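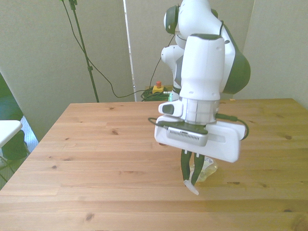 I've worked returns at Skallel for 11 years, and for most of that time my job was my hands. Stuff comes back, you pick it up, you look at it, you put it where it goes. So when Murmont (they own us now, long story) announced we were getting arms on the sorting tables, I went home and was a total grump about it all through dinner. Now I spend a good chunk of my day watching those long green fingers come down over a bit of crinkly clear plastic on a wooden table, and I have opinions!

First one: clear plastic is the worst. Cardboard is fine, anything chunky and dark is fine. But see-through things drive us all nuts, and my new job is mostly sitting with a tablet going yes, no, no, yes while the arm has its tries. Last month we logged 793 picks on my table alone. I used to do that before lunch on a good Wednesday, but I also used to go home with an ice pack on my wrist, so.

My wrist is great, by the way. I can open jars again. What I didn't expect to miss is the talking. On the old line there were four of us elbow to elbow, complaining about the radio, and now it's 2 to a room and you keep your voice down because the other person is concentrating on a screen. I know way less gossip than I did in February and it bothers me more than I'd admit at work.

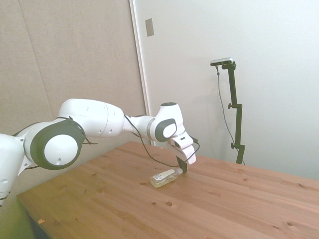 *Bottle duty, one finger down by the neck.*

Bottles are their own thing. Labels, liquid, that silly narrow end. When I pick up a bottle I don't think about where to grab it, and now I have to write it down in words, which is weirdly hard. Try it! I wrote a whole page about necks and caps and got it sent back with "shorter please."

The pay question, since everybody in my family asks: same hourly rate, plus 60 cents once you finish the Tondanell training, and I finished it. I think it should be more. We're teaching the thing what we know, and that ought to be worth more than a vending machine coffee per shift. A few of us have brought it up and we're waiting to hear.

Meanwhile the McIntyre Street building gets its arms next, and I've been asked to go over and show people the ropes. I said yes before I'd thought about parking over there. If anybody knows a free lot, please tell me in the comments.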